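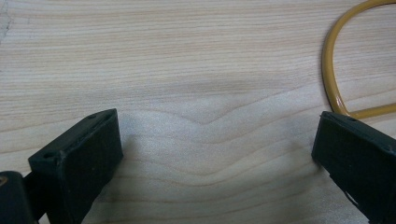

Home Docs Hardware Recording Training Downloads

Search the manual... Go

4. Recording demonstrations with the Pamer hand-held gripper

Everything the Juvano policy learns comes through the wrist view, so the recording step deserves your full attention. It's also the fun part! You move the gripper by hand, and the arm later learns to repeat what you did.

Before you start, finish Section 3 (finger alignment) and charge the unit.

4.1 First session

1. Clear a stretch of table wide enough for the task you picked. A plain surface is fine, and strong wood grain is fine too. We tried both, and the policy coped with either one.

2. Open the fingers all the way and check the live view. Both tips should come in from the bottom of the view with a clear gap between them. If only one tip shows, go back to step 3.6.

3. Hold still for two seconds, then press Record. The recorder uses this pause to set its zero pose.

4. Do the task once at a relaxed pace. Slower than you think! Most first-timers rush the grasp.

5. Open the fingers, back away, and press Stop.

6. Repeat until you have 20 takes, shifting the object a little each time.

Note: Small nicks and worn corners on the pads don't need fixing before you record. Swap pads only if the grip starts to slip, and rerun the alignment afterward.

Caution: Keep cables out of the path of the fingers. One lying off to the side of the table does no harm, but a snagged one can pull the unit out of your hand.

4.2 How many takes do you need?

Fewer than we expected, and we're still excited about it. Harriet Kasprzak trained one policy on 921 takes and another on 2597, all on the same pick-and-place task, and the smaller set came very close on new tables. What helped most was variety in the starting position. Our current default set has 1219 takes.

4.3 Checking a take

1. Open the take in Tran and scrub to the grasp.
2. Make sure both tips stay in view through the close.
3. Mark it Keep or Drop. Dropped takes stay on disk until you run Clean.

Last edited 08/08/2021

Related pages
Aligning the fingers
Exporting takes to Ireo
Training your first policy
Replacing finger pads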